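Home | News | Council | Schools | Letters

Library to stay open later from September as door repairs near end

Last updated 4:40 p.m.

Prevov's public library will stay open until 9 p.m. on four nights a week starting in September, after the town council voted to pay for the longer hours out of its general fund.

The vote was 11 to 2. The change adds 55 hours a month to the schedule and brings back evening service that was dropped when the branch on Varkell Street closed.

Siham Zerouali, the library director, told the council that evening use had been climbing since spring. In the last quarter, 1,609 people came in during the final hour before closing, and 391 of them asked at the desk whether the building could stay open later.

"Most of them work days," Zerouali said. "They get here at 5:30 and we start turning the lights off at 6."

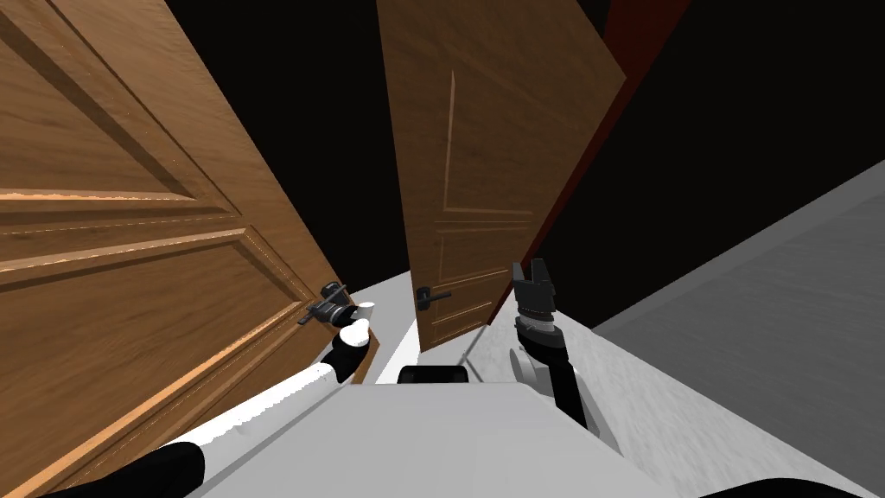
Paneled wood door with a dark lever handle.

The extra hours will be covered by two new part-time desk workers and by current staff who have agreed to shift their schedules. The children's room will still close at 6 p.m. The reading room, the computers and the second-floor study tables will be open the full time.

Council member Hagos Feyisa voted no. He said he supports the library but wanted the money held until the budget review – the town is also facing a higher bill for snow removal this winter.
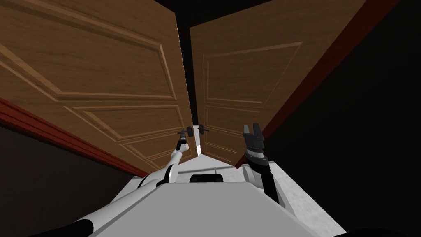 Feyisa asked for a report on evening attendance after six months, and the council added that to the motion before it passed. If numbers fall short, the hours could be cut back to two nights.

Parking was the other point of debate. The lot behind the building is shared with the Bramitz bakery, which closes at 3 p.m., and the owners have agreed to let library visitors use their spaces after that. The No. 4 bus stops on the corner, but the last one leaves at 8:20. Zerouali said she has written to the transit office to ask for a later run.

Repairs to doors at the library are due to be finished before the new schedule starts. That work was approved last year and is paid for separately. 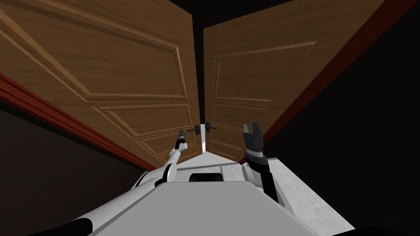
Oluwatosin Bashir told the meeting that the bus matters more than the parking, and that a 9 p.m. closing does little for students who have to leave at 8:15 to get home. Two other residents spoke in favor of the plan and none spoke against it.

Evening classes will also move to the later slot. The English conversation group will meet at 7 p.m., and sign-up for the fall term opens at the front desk next month.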